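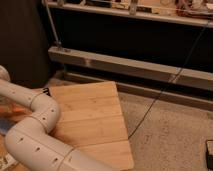

What we did with our semester in the arm lab
Project report, group 9
Submitted 28/01/2026

Tayla Hapeta and I picked the repeatability topic mostly because it sounded easy. You send the arm to a spot, you measure where it ended up, you do it again, done by Thanksgiving! Well, no. But we did get a result in the end and I'm pretty happy with it.

The question was this: if you teach an arm a path by hand (you push it along and it records its own joint angles), how much does the speed of the playback change where it ends up? Our supervisor, Sandra Lightfoot, had a hunch that slow playback would be worse than medium, and we both thought that was silly. Slower is more careful, right?

We taught 3 paths and named them after nothing in particular - Melomex, Brurkeck and Reuter. Melomex is a plain reach. Brurkeck has a sharp turn at the elbow near the end. Reuter goes low and comes back up, and it took us most of September to get a version that didn't make the arm stop itself for safety. Each path was played back at slow, medium and fast, so that's nine combinations, with 110 runs of each. 990 runs total. We shuffled the order with a script so that a long day of warm motors wouldn't all land on one speed (Sandra's idea, and a good one).

For scoring we compared the final joint angles with the taught ones and turned that into a distance at the tip. I know, I know, that means we trust the arm's own sensors, and any bend in the links won't show up at all. We wanted an outside measurement too but ran out of time, so please read our numbers as "what the arm thinks it did."

Fast was the worst on all the paths, no surprise. But on Brurkeck, slow really did come out worse than medium! Our best guess is friction in the elbow joint: at very low speed it sticks a little, then lets go. On the other two paths slow and medium were too close to call.

We had to throw out the first 20 practice runs, which aren't in the total, after Tayla noticed that our logger (we called it Prollance) saved the angles before the arm had settled. Adding a short wait fixed it.

If someone picks this up next year, I'd start with Brurkeck and try more speeds between slow and medium. The scripts and the raw logs are in the shared course folder.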